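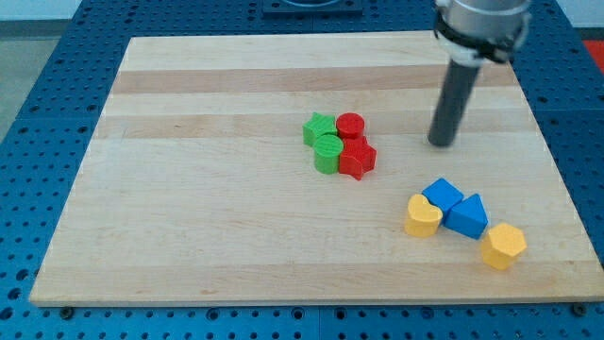 Maple cutting board on a blue perforated work table.

18th January - Laltness has released Jara, a lunar phase calculator covering both hemispheres. The software gives the illuminated fraction, age and orientation of the moon for any of 4,000 listed locations, 164 of them south of the equator.

New moon is computed as the instant of conjunction. First crescent visibility is reported separately, with the site's horizon profile applied.

"Users of printed tables often treat the two as one event," said Benjamín Ulloa, lead developer. "Jara keeps them in separate columns."

An update with eclipse data is due in April.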